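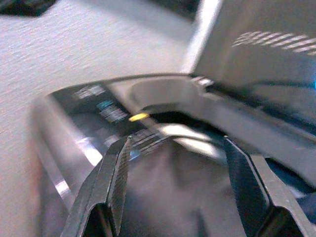 Filed under: Household, Laundry

The top loader has a sticker on the front with a 2 on it, so I will call it number two. I have been using it as my main machine since August, and these are my notes on loads, spin and drying, mostly so that I stop repeating the same mistakes.

The rated capacity is 7.5 kg. That figure refers to dry fabric, weighed before it goes in. I used to judge by eye and was consistently over. I now put the bag on a luggage scale, subtract 500 g for the bag and write the result on the pad by the door. A full load of mixed cotton at the rated weight fills the drum higher than I like, and the items at the top move very little during the first minutes of the cycle. At two thirds of the rating everything turns over properly.

Dark clothes are the difficult category. Long dark garments wrap. A single long piece will wind itself around whatever is next to it, and the whole bundle settles on one side of the drum. The machine then tries to rebalance by adding water, which costs 15 minutes and sometimes fails anyway. What I do now:

Button or zip everything long, then turn it inside out.

Fold it once lengthwise and lay it along the wall of the drum, following the curve.

Put short items in the middle. Socks last.

Never wash one long heavy piece by itself. Add two towels of the same color.

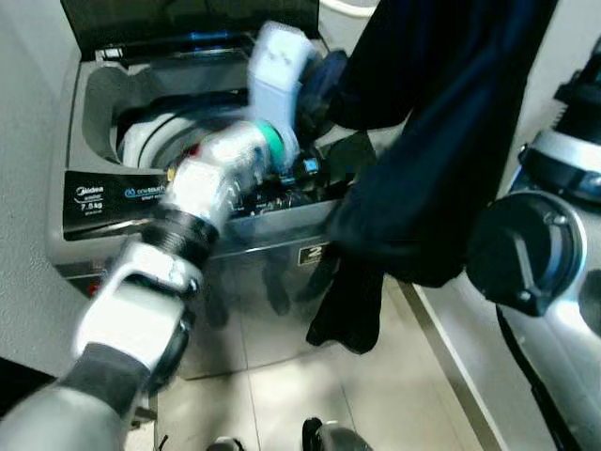
The towels matter more than the folding. I ran the same navy load both ways on a Wednesday evening, and the folded load without towels still stopped before the final spin. With towels it went through on the first attempt. One trial each is not much evidence, but the result agreed with what Savita Semwal told me when I complained about it, and she has been washing uniforms for longer than I have owned a washing machine.

Detergent. I use Meletska liquid for darks, at half the amount printed on the cap. The full amount left pale streaks along the seams, which I first blamed on the water. The powder from Vamport cleans better on whites but does not dissolve fully on a cold cycle. If you want to use it cold, dissolve it in a jug first. I have stopped using softener on anything I expect to absorb water.

Lid. I leave it up after the last load until the drum is dry to the touch. With the window closed that takes most of the night. With it closed and a second load left sitting inside, the smell arrives by morning and needs a hot empty cycle to remove.

Lint. The filter gets cleaned after every third load, or after every load if towels are involved. Behrouz Farahani asked in the comments last time whether a clogged filter affects the spin. I can't say. It does affect how much lint ends up on dark fabric, and that is enough reason for me to clean it.

Drying. The long pieces go on wide hangers straight from the drum, shaken out twice, with a hand's width between them. Leave the hem clear of the floor. A garment hung this way needs ironing only at the collar and cuffs.

Still open: whether a mesh bag prevents wrapping without the towels. I have one large enough for a coat and will try it with the next dark load.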